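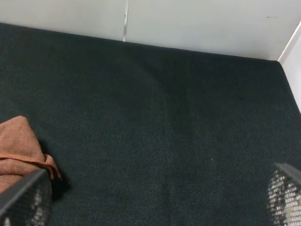
Fig. 7. Dark woven cloth with a fine, tight structure; a diagonal twill is faintly visible in the lower half.

Unit 5: Setts, Floats and Take-up
Notes: Mateja Nedeljković

5.1 Interlacing and float length
In plain weave each weft end passes over one warp end and under the next. In a 2/2 twill it passes over two and under two, and the point of interlacing moves one end sideways on each pick. The diagonal line comes from this shift. Its angle depends on the ratio of ends to picks and is 45 degrees only when the two are equal and the yarns are of the same count.

5.2 Sett
A twill has fewer interlacings per unit width than plain weave, so the yarns can lie closer together. Worked case: the Plesell sample is set at 168 ends over a width of 7 cm, giving 24 ends per cm. The same yarn in plain weave would need a more open sett. Students who carry the plain weave figure across will get a slack, sleazy cloth.

5.3 Take-up
Warp take-up is the extra length of yarn used in bending over and under the weft. It is stated as a percentage of the cloth length:

take-up = (yarn length – cloth length) / cloth length x 100

For the Drumer warp, a 252 mm yarn was drawn from 240 mm of cloth. Take-up is therefore 5 per cent. Measure the yarn under light tension – enough to remove the crimp and no more.

5.4 Finishing
Milling closes the surface of a wool cloth and can hide the twill line altogether. Raising has a similar effect. Record loom-state and finished setts separately.

Exercise
Repeat 5.3 for the weft of the same sample. Bujar Stan has the cut pieces and the crimp tester. Results to be handed in by July 12, 2024.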